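Swap table round-up: the gift wrap shelf is back!

If you walked past the Miah Street hall on Wednesday evening and wondered why people were coming out with armfuls of ribbon, that was us. The gift wrap shelf has come back to the swap table after its long winter rest, and I could not be happier about it. I have been going on about this shelf to anybody who'll stand still since last April, so please forgive the length of this one.

For newer neighbours, it works like the rest of the swap. You bring in bags, boxes, tissue, bows and cards you haven't written in, and you take home what you'll use. No tokens, no sign-up sheet. We put out 123 gift bags on opening night and by the time the kettle was packed away there were 78 left, so a good number of birthdays in this suburb are sorted. My favourite colour combination of the night was a navy box somebody had tied up with mustard wool (I was too slow, it went in the first ten minutes).

Valeriano Bravo ran the folding corner again and it was packed the whole time. He showed people his way of wrapping a book in a tea towel, and then a trickier one for bottles, and then he got talked into wrapping a soccer ball, which took three goes and a lot of advice from the crowd. He has promised to come back next month with something for odd shapes. Bring your worst one! A rake, a ukulele, whatever you've got.

A few things I've picked up about keeping wrap in good nick, mostly from doing it wrong. Tissue paper irons beautifully on the lowest setting with no steam and a clean cloth on top. Do a few sheets at a time and let them cool flat before you fold them. Ribbon likes to be rolled around a bit of cardboard with a notch cut in each end. Bags should be folded along the creases they came with, and if the handles are fraying a dab of craft glue on the end will hold them for years. I've got a green striped one that has been back and forth between my sister and me since before her youngest started school, and we're both a bit competitive now about who gets it for Christmas. 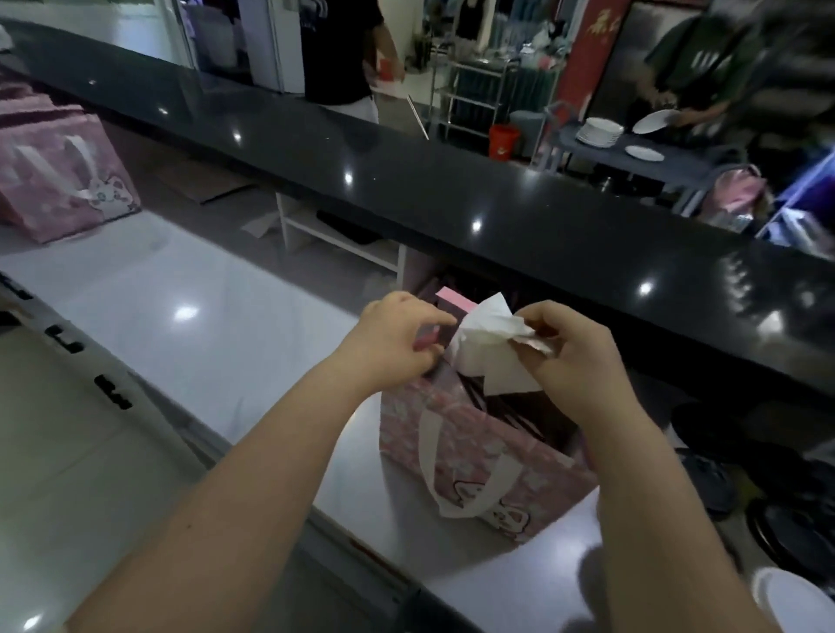 Can I bring bags that have a name or message written on them?
Bring them along, and we'll cover the writing with a patch of plain paper or a label from the tin beside the scissors.

The other thing people asked for was gift tags, and we've got those too. The Botska Road craft group cut 700 of them out of old greeting cards, all punched and ready for string. They're in the biscuit tins at the end of the table. Take a handful, they really did make an enormous pile. If you have old cards at home with nice pictures on the front, the group would love them for the next batch, and they don't mind if the inside has been written on.

What we're short of: tall bags for bottles, plain brown paper, and anything in the way of boxes with lids. We have more than enough curling ribbon, so please hang on to yours for the moment. Glittery paper is fine to swap but keep it in its own bag if you can, as last year I was finding it in my cardigan well into spring.

The shelf will be out at every swap from now on, down the far end past the books and the jigsaw puzzles. Doors open at 6 pm and we start putting things away at 8. If you can spare half an hour at the end to help fold, come and find me. I'll be the one hovering near the wool.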